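Bin Liners, Crinkles and One Stubborn Pot: our April gallery

I've been promising Jahangir Uddin a page about lining things for ages, and he has stopped believing me, so here we are! Lining a bin or a pot is the sort of job you do without thinking about it, right up until the plastic slides down inside and you're fishing it out with two fingers. We got properly into it this month, and I came away with opinions.

Some background if you're new to these pages. Lleucu Gronow and I look after the small household stuff at Triddale — the bins, the boxes, the drawers, all the bits that get used every day and never get talked about. Last time it was lids. Before that it was string (I still have string everywhere). This time it's thin plastic film going into a round container, with a purple tint to it because I think plain white liners are dull and I was the one who placed the order.

First thing I learned: thin film has a mind of its own. You shake it out and it grabs at itself, it clings to your sleeve, and it folds over exactly where you wanted an opening. Lleucu pulls hers out wide and gathers it toward the middle before it goes anywhere near the rim. I used to just stuff mine in and hope, and I have the saggy kitchen bin at home to prove it.
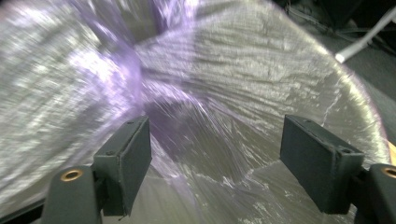
The noise is the other thing. Thicker liners sort of flop, but the light ones crackle away the whole time you're handling them, and if you're doing a batch of 16 before everybody else has had their coffee, you will hear about it. I tried doing mine with the radio on and all that happened was that I turned the radio up.

Then there's how much to leave hanging over the outside. I like a lot — more than most people would, probably. A short overhang looks neat for the first five minutes, and then you drop something heavy in and the whole edge goes down with it. With plenty spilling over you can tug it back up, or tuck it under the base if the look of it bothers you. Jahangir trims his with scissors, which I find slightly upsetting, but his bins do look tidy and mine look like they're wearing a ball gown.

Getting the air out from underneath is where I still mess up. If you push straight down in the center you get a big balloon and everything lifts off the rim. Push down at one side first, let the air find its way up the other side, then work across. Lleucu keeps a hand near the rim the whole time and I keep forgetting to, so she gets there in one go and I usually need 3.
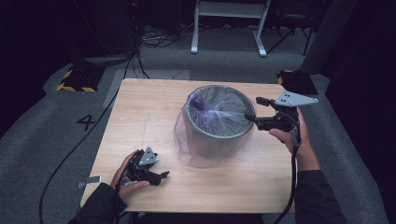 Purple film over the dark gray pot, pushed in a bit on the left, with loads of overhang on the table.

We still have most of a box left, 315 liners when it was full, so there will be more purple in the next gallery whether Jahangir likes it or not. Lleucu wants to try square bins, and I'd love to hear from anyone who has a good way with corners, as mine always end up with a big loose ear sticking out. Drop us a note through the Triddale contact page!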